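4.2 Where outer clothing is kept

The Cilham office gives its staff two places for a coat or sweatshirt: a tall white locker fitted with wall hooks, and the furniture of the break area. Of the 76 people who kept a clothing diary in May, most named the locker as the right place and the sofa as the usual one. The diaries hold 809 entries.

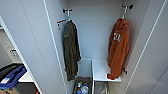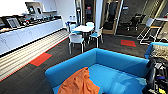
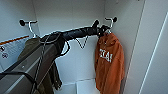
Figure 2. Storage places in the Cilham office. First: locker with a green jacket and an orange hooded sweatshirt on separate hooks. Second: break area with an orange cloth over the blue sofa. Third: orange hoodie on the right hook.

Hooks were preferred for items taken off and put on again within the day. Several diary writers hung sweatshirts by the hood, and long garments were reported to catch on whatever was stored below them. Sarıgül and Uysal coded each entry separately and settled differences by discussion. Entries that named a chair back were grouped with the sofa, as both are seats first.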